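Bent Hjaltadóttir
Thread on learning the food words in a new language when you are already 40 and have a full-time job. I moved to Inskip three years ago and I still make mistakes every day, so please read this as notes from a student.

1/
I started with food because I have to eat every day. In the first week I could not ask for butter in the shop. I pointed. The woman was kind, but I was ashamed the whole way home.

2/
I do not learn single words any more. I learn them in small groups that belong to one meal. Bread, butter, plate. Then a verb that goes with them: spread, slice, toast. My list has now 286 words, and all of them I have said aloud to a real person.

3/
Be careful with words which look the same in your own language. For a long time I said "I am full of this soup" when I wanted to say that I liked it.

4/
Kitchen words on a white table: bread, toast stand, plate, toy food.
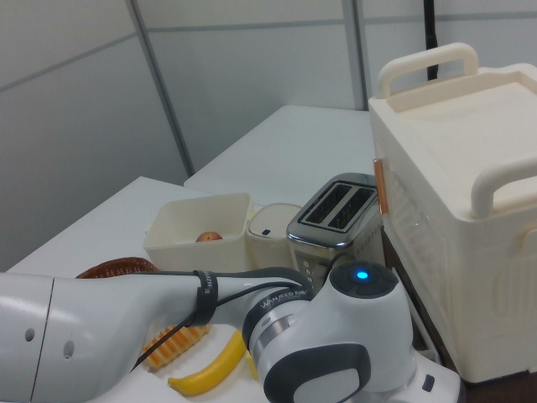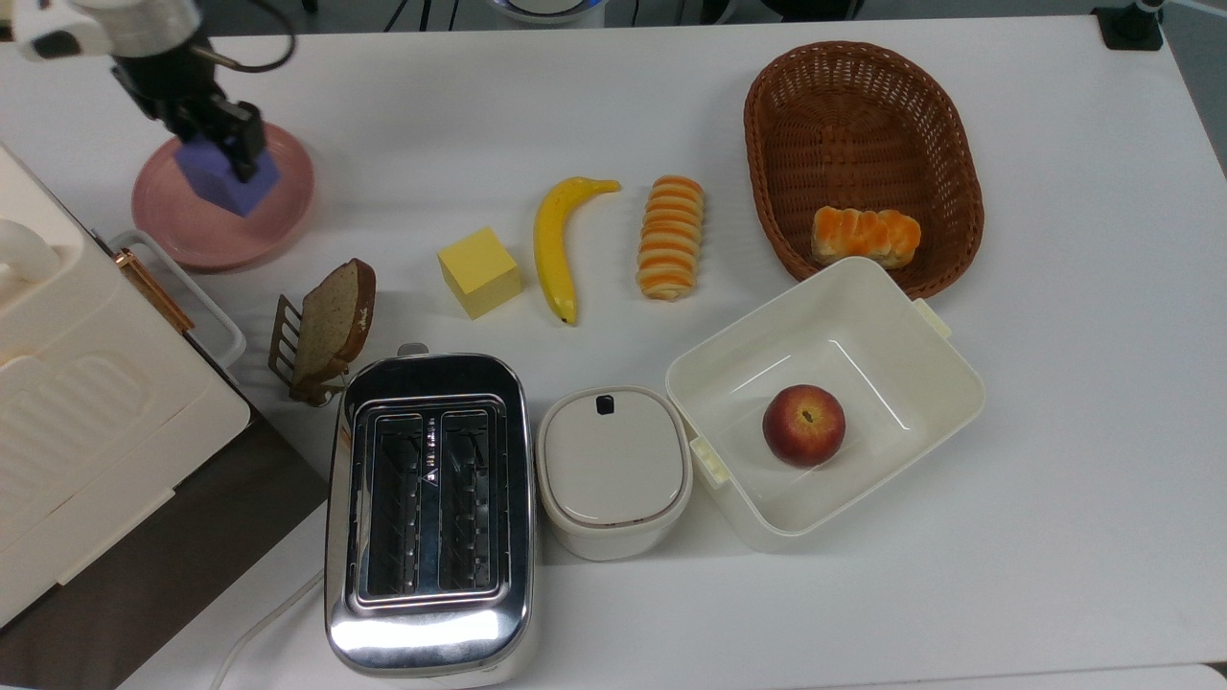 5/
"A" and "the" are still my biggest problem. My neighbor Sheila Pilkington gave me a rule which helps: if the other person can ask "which one?", I probably need "a". It does not work always, but it works in the bakery.

6/
Say the amount together with the food. A slice of bread, a loaf of bread, a piece of toast. I was asking for "two breads" until February and I got two loaves every time. My freezer was very full.

7/
For listening I use the Saturday market. I stand in the line at the cheese stall and repeat quietly what the person before me has ordered. Jamie Horrocks from my evening class does the same at the fish stall, but he is braver and repeats it loudly.

8/
People tell me you need 3000 words for normal conversation. Maybe it is true. With my 286 I can already cook with others, and we talk the whole evening, slowly.

9/
Question for the other learners: how do you remember the difference between "cook", "cooker" and "chef"? I mixed them again yesterday at dinner with Lacey Lightfoot's parents. Please write me your tricks in the replies, I read all of them.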